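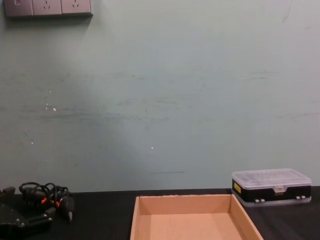 Gremeck Two-Arm Bench Cell: Setup and Care

We've sold the Gremeck for a good while now, and the question we still love getting is how to keep it happy day after day! Start with the cloth. Smooth it out before a shift, then check that both gripper cables hang in an easy loop with no twist at the connector.
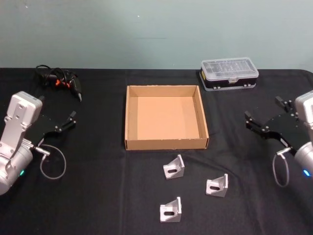

Finger bolts want a snug turn every 200 cycles, and the finger pads should be swapped at 1,000 (ask Imelda Pascual at our parts desk for kit 84, she'll sort you out).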